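Plastic housewares

Plastic housewares, also called plasticware, are open containers and related goods made of molded plastic for use in the home. The group includes buckets, basins, bowls, trays, wastebaskets, dishpans, and the lids sold with some of them. They are used for carrying and holding water, washing dishes and clothes, preparing and serving food, and storing small items. Most are made of polypropylene or polyethylene and are sold in hardware stores, supermarkets, street markets, and variety stores.

History

Before plastics came into wide use, household containers were made of wood, tinplate, galvanized steel, enameled steel, and earthenware. Wooden tubs leaked when they dried out, and enameled basins chipped and rusted at the chips. Early molded plastics were hard and brittle and were used mostly for small goods such as cups, boxes, and handles. Polyethylene, which is flexible and does not absorb water, made larger vessels practical after World War II. Polypropylene followed in the later 1950s and was taken up for goods that had to be stiffer or hold hot water.

Production was at first centered in North America, Western Europe, and Japan, and later spread to most countries with a plastics industry. Containers are bulky for their weight and costly to ship over long distances unless they nest, so many makers serve a regional market. The Taltau works, opened by the housewares firm Urell, began with a single press making dishpans and later added buckets, trays, and laundry tubs. Its Endix line, sold in sets, was offered in brown, cream, and green.

Types

Trays are shallow and wide, with a rolled or flared rim. Serving trays often have an oval slot at each end that works as a handle. The floor may be smooth or grained. A grained floor hides scratches and gives some grip to cups and dishes, though it takes longer to wipe clean than a smooth one. Dark colors are common because tea and coffee stains show less on them.
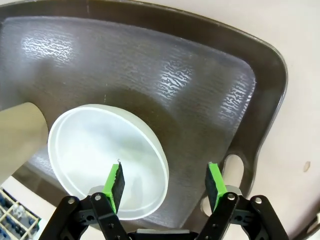 Deeper trays with sloping sides are used for fruit, for draining cups, and for holding vegetables while they are peeled. Very large ones are sold to restaurants and market stalls, where they are used to display goods.

Basins are round or oval vessels, wider than they are deep. Small basins are used for washing the face and hands, and larger ones for dishes, vegetables, and laundry. In many homes several basins are kept, each for its own task, and color is used to tell them apart. Urell catalogs listed a kitchen basin as model 746 and a deeper laundry basin as model 762.

Bowls are smaller than basins and are used mainly for food. Mixing bowls may have a pouring lip or a ring of rubber on the base.

Buckets, or pails, are deeper than they are wide and usually have a swinging handle of wire or plastic attached at two ears below the rim. Some are made without a handle and lifted by the rim. The rim is the thickest part, as it carries the load and keeps the wall from bending when the bucket is full. A lighter rim on a colored body is a common decoration, made either by molding the two parts separately and snapping them together or by molding one onto the other.

Wastebaskets resemble buckets in form. They are often taller and narrower, and may have a loose ring at the top that holds a bag in place. Plain cylindrical models are used for dry waste in bedrooms and offices, and also for umbrellas, rolled paper, and toys.
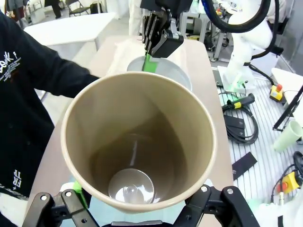
A tan cylindrical container with a cream-colored rim. Behind it is a white bowl on a white cloth.

Lids are made either in the same plastic as the vessel or in a softer, translucent grade that can be stretched over the rim. Translucent lids are usually left uncolored and have a milky look. They are the part most often lost or warped, and are sometimes sold separately.

Manufacture

Nearly all plastic housewares are made by injection molding. Plastic pellets are melted in a heated barrel and forced under pressure into a steel mold. For a bucket, the plastic normally enters at the middle of the base, and the finished piece has a small round mark there where the flow was cut off. The base is often stepped or ringed to stiffen it and to keep the center clear of the floor.

The walls are tapered so that the piece comes off the mold easily. The same taper lets finished containers nest in a stack for storage and shipping. Small ribs or steps keep them from jamming together. Urell packed the smaller Endix basins in stacks of 40.

Color is added as concentrated pellets before melting. Mold surfaces are polished for a glossy finish or etched to give a matte or leather-like grain. Wall thickness in an ordinary household bucket is seldom more than 2 mm, and cheap grades are thinner. Recycled plastic is common in dark goods, where uneven color is harder to see. It is generally avoided in vessels sold for food.

In parts of Southeast Asia, small family workshops produce basins and pails for local markets. The Đồng workshops, a cluster of such businesses, are known for pale green and light blue wares sold by weight to traveling dealers. 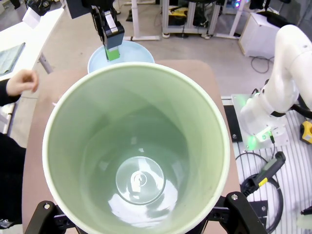

Pale green bucket with an off-white rim, seen from above. The base has a raised disc with a spiral or ring mark at its center.

Use and care

Plastic containers are washed with warm water and dish soap. Scouring powder scratches the surface, and scratched areas hold dirt and stains. Tomato sauce, turmeric, and hair dye can color light plastic permanently. Limescale in buckets and washbasins can be removed with diluted vinegar.

Polyethylene softens in very hot water, and a full basin of it may sag if lifted by one side. Both main plastics become brittle after long exposure to sunlight, and buckets kept outdoors usually crack first at the rim or around the handle ears. Cracks are hard to repair, as most household glues do not bond to either material. Heat welding with a strip of the same plastic is possible and is offered as a street service in some cities.

Worn containers are often put to other uses, including as planters, feed pans, and storage for clothespins or tools.

Disposal

Polypropylene and high-density polyethylene can both be recycled, and most pieces carry a resin mark on the underside. Many curbside programs accept bottles and tubs but refuse large rigid items such as buckets and laundry baskets. Metal handles have to be removed before the plastic is ground.

See also

Bucket
Dishpan
Enamelware
Injection molding
Washbasin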